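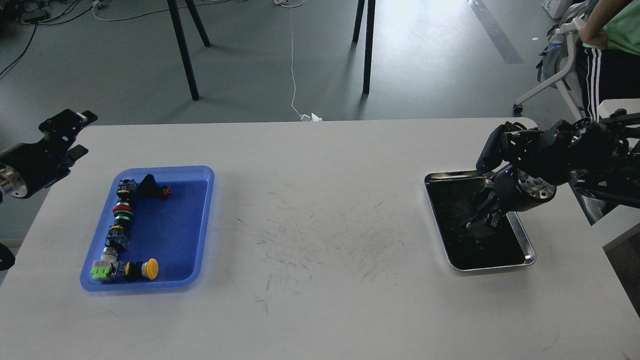
Ladan Khosravi wrote to me after the first version of this page and asked why I sort the button parts before I test them, when testing would throw half of them away anyway. I have thought about her question, and my answer is in step 3. I still sort first, but I now sort in a different way than I did.

How to sort a box of mixed push-button switch parts

Updated 4 December 2024

If you buy used control panels, or you help somebody close a workshop, sooner or later you get a box of loose push-button parts. Mine came from the old Mistholm dairy and I paid 115 dollars for it. The parts were all mixed together, with dust and pieces of cut wire between them. I write down my method for people who have the same kind of box and do not know how to begin.

What you need

Two trays. One should be plastic and in a plain colour, because small black parts are easy to lose on a dark bench. The other can be metal or any other material, and it holds what is not sorted yet.
A light-coloured table. Scratches do not matter.
A soft brush and a dry cloth.
A small flat screwdriver.
A multimeter with a continuity setting.
Small bags and a marker.

Step 1. Know the parts

A push button for a panel is normally not one piece. At the front is the head, the part your finger touches. It can be flat, or it can be the wide mushroom shape. Then comes a collar or ring which holds the head in the hole of the panel. Behind the panel is the contact block, with the screws for the wires. A block is normally open or normally closed. Many makers use green for the first and red for the second, but not all of them do, so please read the marking on the side — NO or NC — before you trust the colour.

Step 2. Tip out a little at a time

Put a small amount in the first tray, never the whole box. Take the parts out one after another and lay them in the plastic tray along the sides, beginning at one corner. I leave the middle free. When the line goes along one side and turns the corner, I can still see every part and pick it up without pushing the others.

Step 3. Sort by how they fit, then by colour

My first version said to sort by colour, and this was a mistake. A yellow head from one maker will often not fit on a body from another maker, even when the hole in the panel has the same size. In my box there were parts from Fuseo and from Trarico, and the small locking levers turn in opposite directions. So put together what locks together. Only after this look at the colour.

This is also my answer to Ladan. If you test first, you test a loose block, and you do not learn if the head can push it down fully. When the button is complete you test both things at once.
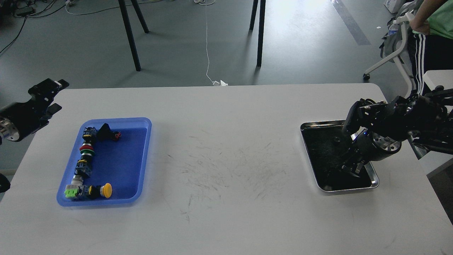

Coloured rings and caps I keep with the head they belong to, if I can find it. When I can't, they go in one bag with the name of the maker. Do not force a ring over a thread that feels tight. The plastic becomes hard with age and it will crack.

Step 4. Clean

Brush the dust off and wipe with the dry cloth. I don't use oil or contact spray on plastic parts unless the maker allows it.

Step 5. Test

Do this only with loose parts that are not connected to anything. Set the multimeter to continuity and touch both screws of the block. A normally open block should be silent, and beep when you press. A normally closed one does the opposite. Press each button several times, slowly. If the sound comes and goes, put the part aside.

One warning about emergency stop buttons: I do not put used ones back into a machine, even if the test is good. I keep them for practice boards.

Step 6. Bag and label

Write the maker, the type of block and the colour of the head. From my box I got 21 complete buttons, and the rest is spare parts. In February I will build a practice board with them, and I will add the drawing to this page when it is finished.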